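Flelledine Makerspace – Monthly Walkthrough, May
Inspector: Sigita Mägi
Comments reviewed by: Wellington Furtado

1. Exits and aisles
Front door: OK.
Rear door: FAIL. Opens 14 inches, then meets a stack of chair frames. Most members are wider than 14 inches.
Comment: Same chair frames as in April. I have started to recognize individual ones.

2. Fire extinguishers
Workshop: OK, gauge in the green, tag current.
Kitchen: OK, but it had a dish towel hanging on it. Towel removed.
Room 305: missing. Found holding open the door of Room 305. Rehung.

3. Electrical
Power strips plugged into power strips: 2 cases, both behind the Baran kiln shelf. Unplugged and labeled.
Cover plate by the sink: cracked. Needs replacing before anyone washes a brush there again.
Space heater under the front desk: the label says 100 percent safe. The cord disagrees. Taken out of service.

4. Hands, hair and sleeves
Sign at drill press: present, legible, ignored. Two members spoken to about scarves.
Hair ties: the jar is empty again. Long hair gets tied back before any spindle is switched on, including for "just one hole."
Loops and cords at the wrist are fine at the benches and come off at the lathe.
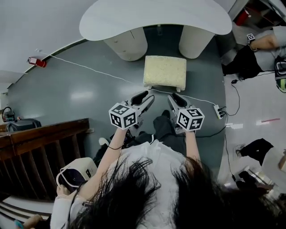

5. Chemicals and rags
Flammables cabinet: closed, latched, OK.
Oily rags: in the metal can, lid down. I checked twice out of disbelief.
Unmarked jar on the finishing shelf: smells like Porness wax, could be soup. Discarded.

6. First aid
Bandages: plenty, provided you need the tiny round kind. Reorder from Brarden in normal sizes.
Eyewash: runs clear after a minute. Flush weekly and initial the card – one person's initials in four handwritings won't do.

Reviewer's comments (W. Furtado)
Item 1: chair frames are mine. Will move them by the end of May.
Item 5: it was soup.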